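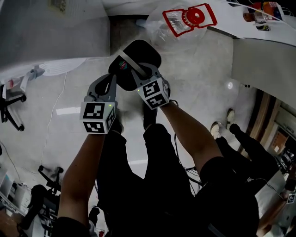 Lunasow hand-held gripper pair
Equipment > Hand-held tools > Grippers

Worn-in demo sets and new sets available. Ask for the demo dates, see below.

What it is
Two grippers, one per hand, for recording everyday handling jobs done by a person. Gray curved fingers, white marker cube on each side with black-and-white square patterns, small green light on top of the cube. Green means powered and logging. No green, no log, check the cable first.

Fingers are curved so they go round a soft object and don't just poke at it. Padded stuff, straps, rounded shapes – all the things a flat jaw drops. That was the main request from the Prurnitier people after the January visit and it's the reason the finger got redrawn.

In the set
- left gripper, right gripper
- marker cubes, fitted and checked before shipping
- cable harness, black, body-worn
- spare fingers, one left one right
- carry case
- printed quick card (English only for now, Cârstea is doing a second language)

Not in the set: recording computer, head camera, charger for the head camera. Sold separatly, ask.

Specs
Use: two-handed, seated or standing
Finger material: see data sheet, depends on the batch
Fingers swap without tools, 5 minutes a side if you've done it before
Rated finger life: 3,000 grasps, soft objects. Less on metal edges
Cable length: two versions, short and long. Long if you're tall or working at floor level
Storage: dry, out of the sun, cubes facing inward

Open day notes, Jul 10, 2022
Held at the Histgate workshop. Full house, doors open a bit late, sorry to those who waited on the stairs. 44 signed in at the desk.

What we showed:
- two-handed pinch and hold on a black padded piece with a gray strap. One gripper each side, lift, hold, turn. Visitors got to try this one
- finger swap
- cube alignment check with the card
- review of a recording on the big screen

Try-it station was the busy one by a long way. Most people squeeze too hard the first go. Light grip, let the curve do it. Second go is nearly always fine. People with small hands asked about the trigger reach – yes there is a shorter trigger, part is on the accessories page, Rosalba Amato can fit it for you before shipping at no charge.

Questions from the day

Can I wear long sleeves? Yes, but push them up. Loose cuffs cover the cube and you lose tracking on that hand. Short sleeves easiest.

Does it work sitting down? Yes. Keep the cables clear of chair wheels. Route them down the middle of the body and then back.

Shiny floor, is it a problem? Sometimes. Strong reflections near a cube can upset tracking. Dim the lamp overhead or move over a step.

One hand only? You can run one gripper alone. Set the software to single before you start, it will not guess.

Left and right the same? No. Fingers are mirrored. Do not swap sides, the log will be wrong and you won't notice until later.

How many recordings do I need? Depends on the job. Sze-wing Lam gave the talk on this and her answer was about 1,000 for a simple pick and hold, more if the object changes shape. Slides on request.

Can we rent? By the week, demo sets only. Deposit applies.

Care
Wipe the cubes with a dry cloth. No alcohol on the printed faces, it lifts the ink. If a corner of a pattern is scratched or peeling change the cube, don't draw over it with marker. Check finger screws every week in heavy use. Don't hang the grippers by the cable.

Ordering
New sets built to order. Tell us cable length, trigger length, and whether you want the second pair of spare fingers. Demo sets go as is, cubes replaced, same warranty on the electronics but none on the fingers.

Returns within the usual period if the case seal is unbroken. Opened sets, write first.

Visits
Next visit dates go up on the Histgate page once we have the room confirmed. Groups fine, tell us the number ahead so theres enough time at the try-it station. Bring your own object if you like – nothing wet, nothing sharp, has to fit in two hands.

Contact: Rosalba Amato for orders and fittings, Sze-wing Lam for recording and software questions. Use the form, phone is not always picked up.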